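Home Files Notes Contact

# README: magazine shelf list

I'm Carla, and this is my list of the magazines and booklets I keep on the white table, mostly Chinese titles. One row per item: title, year, cover colour. I've got to row 41 so far!
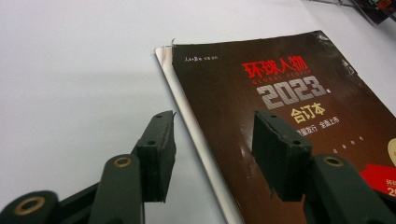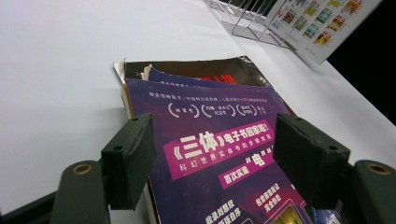 Beirut, 19 December 2024

The thick brown Global People volume (2023, bound) gets one row, and so does the purple 三体 e-book booklet. Tarek wants them split by issue, but I'm leaving that till February.

Related
- Shelf list, row notes
- Spellings for Chinese titles
- Rami's duplicates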